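件名: Re: [arm-ml 3974] 双腕課題「ペンケース」の手順と記録について
差出人: Illia Kostiuk
宛先: 双腕課題メーリングリスト
日付: 2021年3月18日(木)

Kostiukです。Sugiyamaさんの質問に、引用の順で回答します。末尾にDogbeさんから預かった手首カメラ側の所見を付けます。

Sota Sugiyama さんの投稿:
> Darnarside大会の規定を読み直しました。課題4は「筆記具1本を布製の
> ペンケースに入れる」で、ケースの初期姿勢は指定なしです。
> 確認したい点は次のとおりです。
> (1) 左右のハンドを中央でどこまで近づけてよいか
> (2) ケースを空中で保持する区間を手順に残すか
> (3) 挿入時に筆記具のどこを把持するか
> 週末に状態遷移を書き直すので、それまでに方針をもらえると助かります。
> なお、干渉チェックのマージンは現在20 mmのままです。

(1) ハンド間の距離について

現行の20 mmでは中央での作業が成立しません。計画器が解なしを返すか、肘を大きく外へ逃がした経路を選びます。両手で一つの物を扱う区間に限り、指先リンク同士の組をチェック対象から外してください。手首ハウジング同士の組は外さないこと。頭部カメラから見ると、中央では左右の黒い指が重なり、筆記具は緑色の一部がリンクの隙間に見える程度になります。この区間で頭部画像から筆記具の姿勢を推定する処理は、信頼度が低いものとして扱ってください。
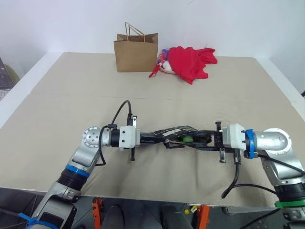
(2) 空中保持の区間について

残します。机上に置いたままだと、布のケースは片側を押しただけで逃げます。左右で両側を持って机からわずかに浮かせ、水平に渡した状態を一つの独立した状態として定義してください。遷移条件には両ハンドの開度を使います。力覚の値はオフセットの補正が済んでいないため、ログに残すだけとし、判定には使いません。

ケースはねじれたまま保持されることがあります。ねじれの検出には表面の白い線が使えそうですが、Kpodoさんの試した線検出はベージュの敷物の折り目も拾います。机面の領域をマスクしてから処理する案で進めています。奥の紙袋と赤い布は背景の外乱として置いてあり、学習用の記録では除去しないでください。評価用の記録でも配置は変えません。

もう一点、手首から出ているケーブルのたるみが干渉モデルに入っていません。簡易的に円柱2本で近似したものをAidooさんがリポジトリに上げています。ブランチ名は sleiman-cable です。レビューは未了なので、取り込む場合は各自で確認してください。

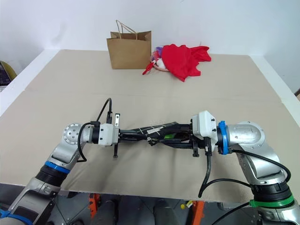
(3) 把持位置と手首カメラの所見

把持位置はキャップ側とします。軸側を持つと、ケースの口に入れる側が指で塞がれます。キャップの先を下、軸の端を上に向けて指で挟み、開いた口に軸の端から入れる形です。キャップのクリップが指のパッドに当たると把持が傾くので、把持の前に軸まわりの向きを判定してください。角度の許容値はまだ決めていません。

手首カメラではケースの口と軸の端が同じ画像に入ります。頭部カメラで見えなくなる区間の補完は、こちらを主とします。以下、Dogbeさんの文面をそのまま貼ります。 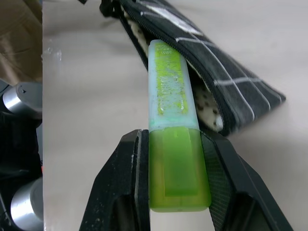 文・Araba Dogbe(Tallville ロボット研究会 認識班)

手首カメラの画像を見直した結果です。口の検出は、ファスナーの黒と内側のクリーム色の境界を使うのが一番安定しました。ケースの外側は濃い色の布に白い格子柄なので、単純なエッジ検出では格子の線と口の縁が区別できません。色で内側の領域を先に取り、その輪郭をたどる順にしてください。

蛍光ペンのラベルは印字がかなり擦れており、文字を手がかりにした向きの推定は使えません。代わりにキャップのクリップの形状を見ます。軸の色は淡く、机の敷物と明度が近いため、二値化の閾値を固定すると軸の端が欠けることがあります。露出固定のまま閾値だけを画像ごとに決める版を Plosis の作業フォルダに置きました。

未対応なのは、挿入が進んで軸の端がケース内に隠れた後の深さ推定です。今のところ手先の移動量から計算するだけで、布がたわんだ分は誤差になります。

(引用ここまで)

Sugiyamaさんへの依頼は、状態遷移図の更新と、(1)の除外設定を区間単位で切り替える実装の2点です。設定ファイルの形式は現行のままで構いません。Kpodoさんはマスク処理のパラメータを共有フォルダに入れておいてください。

円柱近似のレビューを引き受けられる人は、このスレッドに返信をお願いします。

--
Illia Kostiuk
Tallville ロボット研究会 双腕班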